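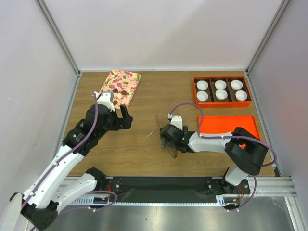
Why do we put a cloth under our biscuits?

Have you ever been told to put a cloth down before you have a snack? It might seem a bit fussy. But a piece of cloth on a table is a brilliant bit of everyday science, and you can find out how it works with things from your own kitchen!

What is a cloth made of?

Get hold of a napkin or a tea towel and look at it really closely, with a magnifying glass if you've got one. You should see lots of tiny threads going up and down, and lots more going side to side, over and under each other. That is called weaving. Most napkins are woven from cotton or linen, and both of those come from plants. Cotton is the fluffy stuff around the seeds of the cotton plant. Linen comes from the stalks of flax, which has pretty blue flowers.

Now pull the cloth gently from corner to corner. It stretches! Then pull it straight along one side. It hardly moves. The threads are strong along their length, but they can slide about a bit when you tug on the slant.

Where do the crumbs go?

A biscuit is mostly flour, fat and sugar, baked until nearly all the water has gone. That makes it snap, and when it snaps, little bits fly off. On a bare table the bits skid away over the smooth top. On a cloth they get caught in all those bumps between the threads. When you've finished, you pick up the corners, carry the lot outside and shake it. The birds will be very pleased with you.

Cloth is good at spills too. Water creeps along the tiny gaps between the threads, even upwards. Scientists call this capillary action (say it "ca-PILL-uh-ree"). Dip just the corner of an old napkin in a cup of water and watch the wet patch climb!

Why flowers?
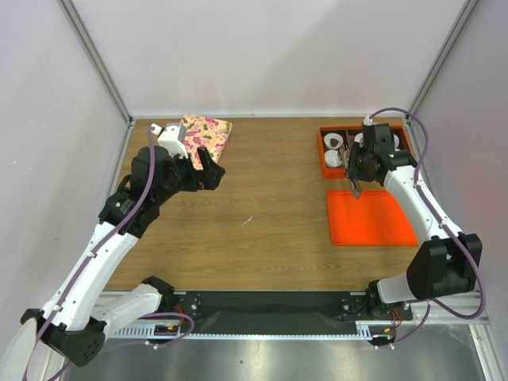 Flowers have been a favourite pattern for hundreds of years, and pink ones with green leaves still turn up on tables everywhere. A busy pattern has a secret job as well - it hides small stains. One spot of jam on a plain white napkin shouts at you, but among pink and magenta petals you might never find it.

Most flowery cloth is printed. Mireille Dabbas prints napkins at her workshop, Dabbas of Hallside, and she let us see how she does it. She uses a separate screen for each colour, and one of her designs needs five screens. The pale colour goes on first and the darkest goes on last. If a screen slips even a tiny bit, the leaves come away from their flowers and she has to start that napkin again. She has made 256 napkins in that design so far, and she still likes it!

Try it yourself: the crumb test

You will need two biscuits the same, a cloth napkin and a clear bit of table.

Snap the first biscuit over the bare table, then blow gently. Look how far the crumbs have gone.

Wipe the table. Spread the napkin out flat and smooth down the corners. Snap the second biscuit over it and blow just as gently as before.

Which crumbs went further? Karim Sleiman's class in Melton tried this in April, and their furthest crumb shot 600 millimetres across the bare table. Can you beat that?

You can eat the biscuits afterwards, if your table was clean.

Words to know

Weaving: making cloth by crossing threads over and under.
Flax: the plant that linen comes from.
Capillary action: the way water creeps through very small gaps.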